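The card holder problem

I have carried the same card holder for longer than I've held any job, and this month I finally emptied it. It began at the till in the Brindthorpe garden centre, where I offered the girl my library card, then a dentist's appointment card, then a VIP card, and she waited with the patience you'd show a dog trying to fetch the wrong stick.

Brown leather, pale stitching, clear plastic pockets inside. It's a good design if you own six cards and a poor one if you're me.

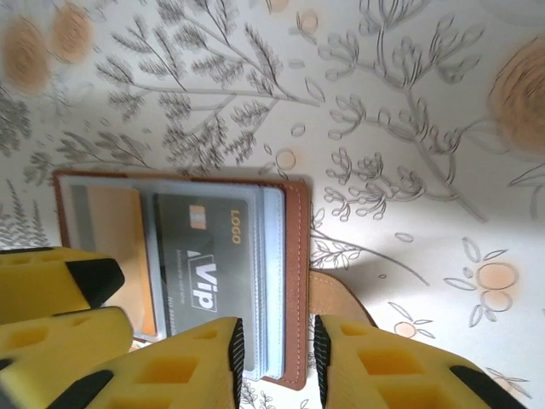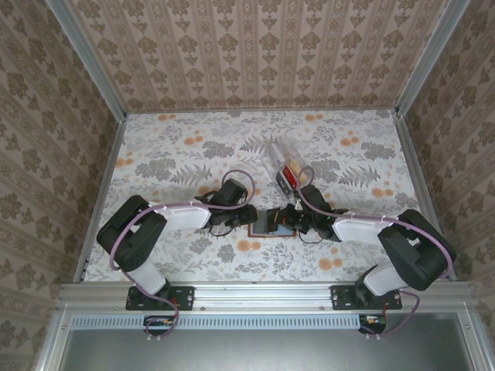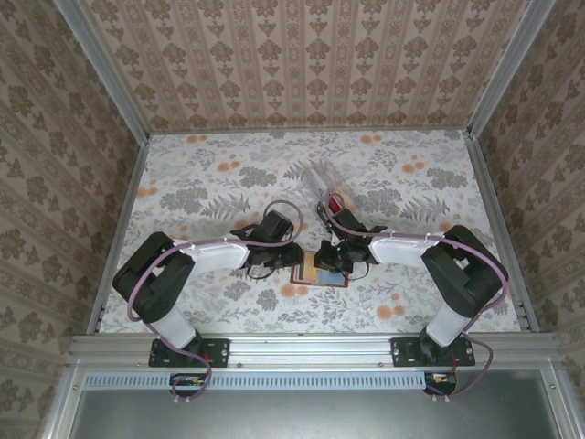

The trouble with clear pockets is that they flatter whichever card is on top. Everything behind it goes into a sort of retirement. I'd been putting two and three cards to a pocket for years, and by the end the thing shut with a creak and left a dent in my hip if I sat down too quickly.

So I made a pot of tea and had them all out. My records (the back of a gas bill) show the following.

One loyalty card for Farar, the coffee place by the station, with nine stamps out of ten. Farar is now a vape shop. I did wonder whether they'd honour it.

One membership card for the Bineck leisure centre, number 2224, joined in a January, last swiped in the same January. I remember the induction. A very fit young man showed me how to adjust a seat and I never saw either of them again.

A points card from Quintana, the shoe shop, with a balance of 214 points. I rang them. You need 3621 for a pair of laces, or that's how it sounded, and I'd have to buy boots for the whole of the parish council to get there. She did say the points never expire, in a tone that suggested I would.

Two business cards belonging to Berwyn Mathias, who fitted our boiler and presumably gave me the second in case I wore out the first. I've kept one. It's a temperamental boiler.

A raffle ticket, pink, number 100. No idea. I held on to it for a good ten minutes in case something came back to me.

My friend Eglė, who keeps everything on her phone and has never once dented her hip, thinks the whole object is an antique. She says it the way people say it about sideboards. But her phone died in the queue at the chemist's in May and I paid for her cough mixture, with a card, from a pocket, so I don't feel I need to take lessons.

The cleaning was the nice part. A barely damp cloth for the outside, then a little leather balm on a fingertip, and leave it alone overnight. Don't let the balm near the plastic or it goes smeary and you'll be at it with a cotton bud until bedtime. Stitching wants an old soft toothbrush and a light hand. I'd give the pockets a wipe while they're empty too, as there was a quantity of biscuit in mine that I'm not prepared to discuss.

What went back in: bank card, library card, the one Berwyn and the dentist. The dentist is on probation. The raffle ticket is in the kitchen drawer with the takeaway menus and the key that doesn't fit anything, and I'll get round to the drawer when the weather turns.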